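Wumus Help > House and Garden > Furniture and Floors > Wooden table gone orange after varnish

Wooden table gone orange after varnish, can it be put right?

Efren Baluyot

My father passed on his old dining table when he moved in September. It's solid wood, a light one, but I don't know which. He put a coat of varnish on it years ago and it has turned quite orange since. There are also two white rings where mugs have stood, and a rough patch at one end that catches on sleeves.

I would like to get it back to a pale colour if possible. I have a small electric sander and have never used it on furniture. The top is 1280 mm long, if that helps with how much product to buy. Do I need to take all the varnish off or can I put something lighter over it? We eat at it every day so it has to stand up to spills. The shop near me sells Mavel hard oil and Stillura matt varnish and the tins don't tell me much.

Mark Anthony Manalo

Just paint it. Light grey chalk paint, two coats, wax on top. I did ours in an afternoon and you can't see any rings.

Barrett Kasprzak

You'll have to take the varnish off. Anything clear that you put over the top will still show orange underneath, and a white stain over old varnish goes patchy and chips.

Check first that it really is solid. Look at the end of the top from underneath. If the grain lines carry on through the edge it's solid, and if you can see a thin layer sitting on something else it's veneer. With veneer, leave the sander in the cupboard and use a gel stripper and a plastic scraper.

If it's solid, start with 80 grit, then 120, then 180. Keep the sander flat and moving and go with the grain. It took me nearly 45 minutes per grade on a table that size, plus the edges by hand. Wear a mask and open the windows. The white rings are usually only in the varnish and come off with it. Black ones are deeper and need oxalic acid, but you haven't mentioned any.

Wipe it down and leave it overnight before you put anything on. I haven't used the Stillura so can't comment.

Virgilio Maglaya

Agree with Barrett on the sanding, though I'd start at 100 if the varnish is thin. On the finish, the thing to know is that ordinary oil and ordinary varnish both darken and yellow pale wood, so you could end up halfway back to where you began. Try a damp cloth on a bare bit underneath, as the colour it goes when wet is close to what clear oil will give you. A water-based matt varnish changes it least and copes better with spills. For what it's worth, I would aim for a pale tan or honey shade like the tabletop in the picture, where the long straight grain and the fainter dark streaks still show. Much whiter than that needs a pigmented oil, and you lose some of the grain. Three thin coats, a light rub with 240 between them, and leave it 7 days before you put a hot plate on it.
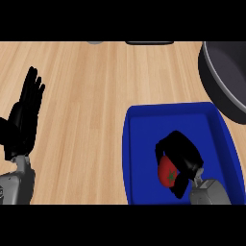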